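Two arms, one box: comparing grippers at Dasano

Styliani Antoniadis has spent most of the summer getting two small robot arms to hold the same thing at the same time. She works at Dasano, which packs and sorts small plastic goods for other companies, and her job this year is to decide what goes on the ends of the arms.

The choice came down to three grippers. One was the part that shipped with the arms. One came from a supplier called Gavalas, and the last was a design her colleague Austra Laur drew up and had made at Stondale, a machine shop a short drive away.

"The arms were settled before I got involved," Antoniadis says. "They're light, they're cheap to fix, and we had spares. What wasn't settled was whether they could pick up a box together without squeezing it out of line."

Most of her testing has been with clear plastic boxes. They are a large share of what Dasano handles, and she says they are harder than they look. The walls flex. A gripper that closes too far bends the side in, and the other arm then has less to push against.

"With one arm you can get away with a lot," she says. "You pinch an edge and lift. With two, each arm is correcting for what it thinks the box is doing, and the box is doing something else."

She ran 554 trials on each gripper, 19 to a batch at first, until she dropped the batches and let the controller run straight through. A trial counted as a pass if both arms had the box off the table and set it back down without a drop or a regrasp. Laur went through the logs afterward and threw out the ones where a cable had caught on something.

"We lost more to cables than I'd like to admit," Laur says. "You route them so the wrist can turn all the way, and then you've got a big loop up in the air. Tie them down and the wrist pulls. We left them loose."

I asked whether the grippers were really that different from each other. Antoniadis said the shapes were close and the behavior wasn't. The stock gripper closed quickly but had little give. The Gavalas one was softer and slower, and she liked it on the thin boxes, but it let them rotate. Laur's version sat between the two.

Tilt was the part that took the longest to sort out. If one side came up first, the box would lean toward the lower arm, and the program had to decide whether to level it or finish the lift as it was. Early on it tried to level everything. That made the arms fight each other, and Antoniadis changed it so that a small lean was left alone until the arms stopped moving.

"People watch it and say the box is crooked," she says. "Fine. It can be crooked on the way."

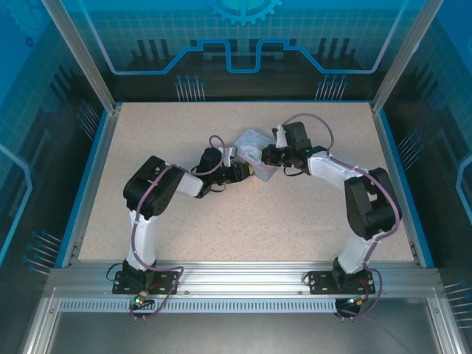
The controller question

The arms were first run from a controller made by Wikemel, with both on one clock. Laur wanted to try them on separate controllers that passed messages back and forth, mainly so that one arm could be swapped without stopping the other.

"It worked, but the second arm was always a little behind," he says. "On a stiff part you wouldn't care. On these boxes you could see the wall bend before the other side caught up."

They went back to the single controller in November. By then the log held 1,603 two-arm lifts from the separate setup, and Laur still uses it when he wants examples of bad timing.

Cameras came up only briefly. Antoniadis tried one mounted on the wrist and didn't keep it. Clear plastic gave it trouble at close range, and it added weight where she least wanted it. She prefers a fixed view of the whole table. She does want to test a different light before she rules the wrist camera out for good.

As for the grippers, Dasano is going with Laur's design for the boxes and keeping the stock part for everything else. The Gavalas set is in a drawer. Antoniadis says she would look at it again if the company takes on thinner packaging.

I asked Laur what he would change on his own gripper. He said the fingertips wear on one side and that he has already sent Stondale a new drawing with a wider pad. Antoniadis wants to run the same trials on it before anyone orders a full set.

"Same boxes, same table, same program," she says. "Otherwise I'm just looking at a new gripper and liking it."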